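From: Niloufar Daneshvar
To: fieldnotes list
Subject: Re: [fieldnotes] paper for rain gauge logs, and what to do about gaps

Dindo Rivera wrote:
> We have two seasons of manual gauge readings at Carkmont, all in
> bound A5 books, and I am trying to get them into the Prutora
> spreadsheet before May. Two questions. First, is there an agreed way
> to enter a day with no reading? Some of our people leave the line
> blank, some write 0, some write a dash. Second, does anyone still
> recommend a particular kind of book? Ours are coming apart at the
> spine and Úna McGrath says the Sarkametti site moved to loose sheets.

Dindo,

Taking the second question first. Sarkametti did try loose sheets, for one winter. Sheets went missing and the page numbers were not filled in, so there was no way to tell a lost sheet from a dry spell. They went back to bound books the next year. A glued spine will fail at the first and last signatures if the book is folded back on itself to write. Sewn is better, stapled is acceptable for anything under 100 pages.
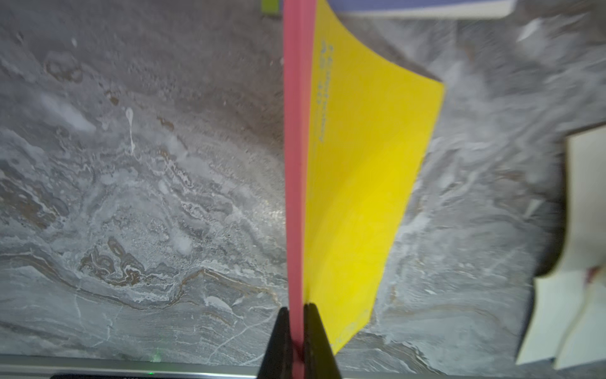

Cover color matters more than I expected. We assign one color per gauge and never reuse it within a season. It costs nothing and it has cut the number of readings entered in the wrong book to near zero. Write the gauge number on the cover and again on the first page.

Use pencil, HB or softer. Ballpoint skips on damp paper and most gel inks run.

Now the blanks. A zero is a measurement. It means the observer went to the gauge, looked, and found no water. A blank means no observation. These must stay separate through every step, including the spreadsheet. Our codes, which Iestyn Rosser drew up for the Wei gauges:

0 = read, no rain
T = trace, wet funnel but below the first mark
M = missing, not read
A = included in the next reading
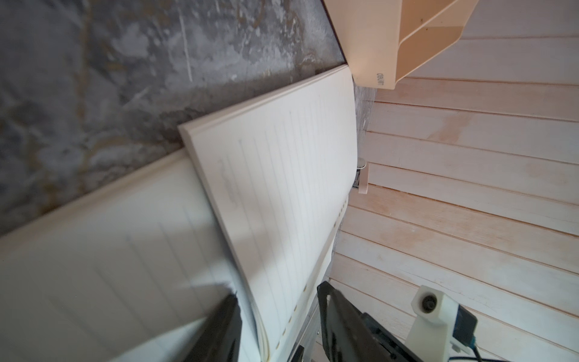 The A code is the one people leave out. If the gauge was not read on one day and the tube was not emptied, the next figure is a two-day total. Enter A on the first day, enter the total on the second, and put the number of days in the column beside it. Do not split the total evenly. If you need daily values, split it afterward in a separate column using a neighboring gauge, and label that column as estimated.

For your old books, a dash should be M unless the same observer also used M. A lone blank line between two ordinary readings should be M as well. I would not convert any blank to 0, even in a dry month. When I checked our own back records, 15 of the blanks we had taken as dry days had more than a trace at the next gauge over. 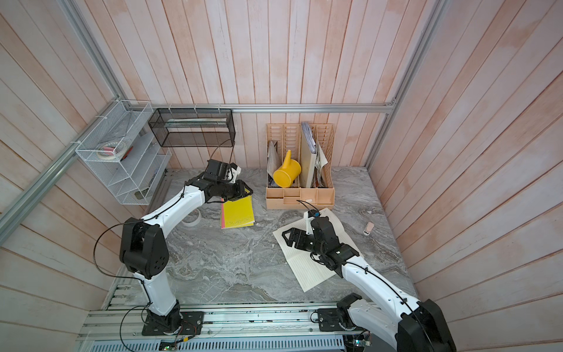
On reading time: ours is 9 in the morning, local standard time all year. The reading is credited to the previous day. If your observers switched clocks in spring, note the date of the change in the remarks column and leave the values alone.

For data entry, have two people key the same pages without seeing each other's file, then compare by formula. Efren Tan did this with 317 readings from one of our books and the two files disagreed on far more lines than either person would have guessed. Nearly all were a misplaced decimal point or a skipped line that shifted everything under it. Comparing the monthly totals written in the book catches the second kind but often misses the first.

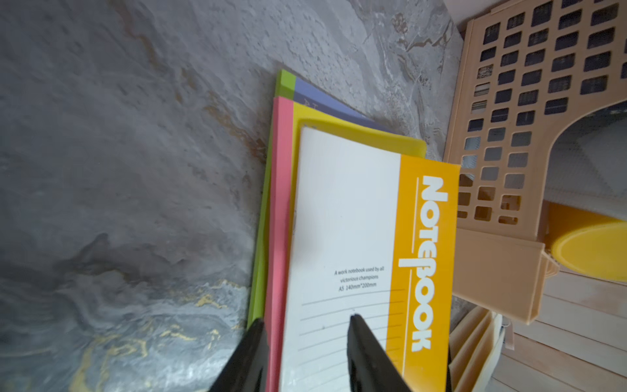 Keep the books after they are keyed. Store them flat and dry, and record the book number and page number in the spreadsheet for each row, so that a doubtful value can be looked up later.

I can send Iestyn's code sheet and the comparison formula off list. What resolution is your measuring tube, 0.2 mm or 0.5 mm? It affects where you set the limit for T.

Niloufar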